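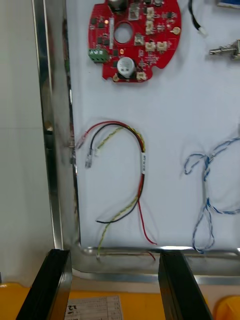 I caught the Tandholm manager an hour before training, and he was already on his second coffee and drawing arrows on the back of a parking receipt. We were supposed to talk about the restart. We ended up talking mostly about left backs.

"I've got two and they're both driving me nuts," he told me. "One of them can run all day and can't cross. The other one crosses like a dream and needs a sit-down after it."

So who plays against Nallport? He laughed and folded up the receipt. I asked again later and got the same laugh, so make of that what you will (my money's on the runner).

Tandholm haven't won at Nallport in four tries, and he was in the dugout for all of them. The last one still bugs him. They led until the 81st minute, gave away a silly corner and lost 2-1. "I watched it back in May, when there was nothing else to do," he said. "Big mistake. I was yelling at my own laptop."

The time off did his players some good, he thinks. His captain has 147 games for the club and had been playing on a sore knee since the fall. "He came back looking five years younger. He's 34, so let's not get carried away."

I wanted to know about the empty stands too. The home game with Cuvden drew 1570 people, the best crowd of the season, and the next one will have no crowd at all. He went quiet for a bit - not something he does a lot.

"You hear everything," he said. "In the practice game I could hear their coach telling his winger to go outside every time. So I told my guy to show him inside. I felt a little bad about it! Not very bad."

Tandholm are on 44 points, two behind Nuchit in the last playoff spot with six games left. I asked if he'd take a draw on Saturday.

"Ask me in the 80th minute," he said, and then somebody shouted from the field that the goals were in the wrong place, and off he went with his coffee.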